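Home > Lighting > Lamps and Shades > Rewiring and Repairs
Browse topics | Ask the forum | Saved threads | Log in

Thrift store lamp flickers, and the shade smells like toast

Last updated: March

Posted by brasspelican

I bought a table lamp at a thrift store for less than the price of a sandwich, and I'm starting to see how they arrived at the figure. It's a brass-colored column with a heavy round foot and a pleated fabric shade, and there's a paper sticker underneath that says Porano. I can't find anything about the maker. The cord is brown, flat and stiff, with a plug that goes in either way around.

Two problems. The first is that it flickers. It doesn't do it all the time, only when somebody walks past it or shuts the hall door, or when I'm at the good part of a book. If I wiggle the bulb it stops for an evening. I've tried three bulbs and they all behave the same way, so I've quit blaming the bulbs.

The second is the smell. After an hour or so the shade smells like toast. The inside of it has gone tan at the top, above the bulb. I've been using an old 100 watt bulb from a box my father-in-law gave us when he moved. He gave us the whole box with some ceremony, so I felt I should use them.

I'd like to keep the lamp because it suits the corner and my husband hates it. Is this something a person with a screwdriver and average patience can fix, or do I take it to a shop? The shop near me wants more for looking at it than I paid for it several times over. I also have no idea what goes where inside a lamp. I assumed it was mostly air.

Posted by ohmsweethome

Stop using it until you've fixed it. Unplug it, too. I know it only smells like toast, but toast is a thing that has been near a heating element.

The smell first, as it's the easy one. Look inside the socket shell or on the little paper ring around it for a maximum wattage. A lot of lamps with fabric shades that size are marked 60 and some are marked 40. If you can't find a marking, stay at 60 or under. Better yet, put in an LED bulb that gives the same light as your 100, which will draw a small fraction of the power and won't cook the shade. If the shade has gone tan and brittle at the top I'd replace it. Crispy fabric over a bulb isn't a look.

The flicker is nearly always one of these:

The tab at the bottom of the socket has been pressed flat and isn't touching the bulb properly. The wiggling makes me think of this one.

A wire has come loose from its screw inside the socket.

The cord is broken inside its insulation, usually where it enters the base or the plug.

You can bend a tab back up with the lamp unplugged, and plenty of people do, but on a lamp this age with a stiff cord I wouldn't bother. Replace the socket, the cord and the plug together. The parts are cheap and sold as a kit in most hardware stores. Get one with a polarized plug, where one blade is wider than the other.

Take off the shade and the harp (the wire loop that holds it). Squeeze the socket shell near the switch, where it may say PRESS, and it pulls apart. You'll see two screws with a wire on each. Loosen those, undo the old cap from the threaded pipe, and pull the old cord out through the bottom. If you tape the new cord to the end of the old one first, the old one will drag it through the column for you. I have skipped this step exactly once and spent a Sunday dinner's worth of time fishing.

Thread the new cap on, split the end of the new cord a couple of inches, and tie an underwriter's knot in it. That's the knot that sits inside the cap so a tug on the cord doesn't pull on the screws. Then the important part: the ribbed side of the cord is the neutral and goes to the silver screw. The smooth side goes to the brass screw. Wrap each one clockwise so that tightening the screw pulls it in. No stray strands. Slide the insulating sleeve and shell back on and push until it clicks.

If the cord passes through a bare metal hole in the foot, add a little bushing there. Sharp edges eat cords.

Posted by Jagadeesh Reddy

Agree with all of the above. I had a Ciston floor lamp with the same flat brown cord, and when I bent it the insulation came off like pie crust. Don't try to save any of it.

I'd add that you should measure the shade before buying a new one: top width, bottom width, and the slanted side. I measured only the bottom and bought a shade that made the lamp look like it was hiding from somebody. Also check how it attaches. Mine sat on a harp and the new one was the kind that clips to the bulb, and I own it still.

If you have a multimeter, check continuity from the wide blade to the threaded part of the socket before you plug it in. If you haven't got one, borrow one. There is always a neighbor, and he'll want to come over and watch.

Posted by lampgremlin300

just wiggle it lol. mine has flickered since 2000 and im still here

Posted by ohmsweethome

Please don't do that.

Posted by brasspelican

Kit bought. The father-in-law's bulbs have been moved to a high shelf, with ceremony. My husband has asked whether a lamp that old might be past saving, and he sounded hopeful. I'll do it this week and find out how much of it is air.

Related threads: Cirillo wall sconce, missing screw | Porel dimmer buzzes with LED bulbs

Contact us | Copyright, the forum and its posters | Back to top

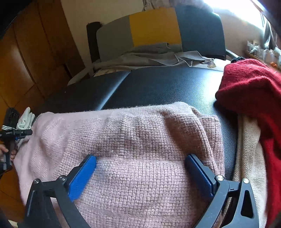 Which screw does the ribbed side of the lamp cord go to?

The silver one. The ribbed side is the neutral, and the smooth side goes to the brass screw.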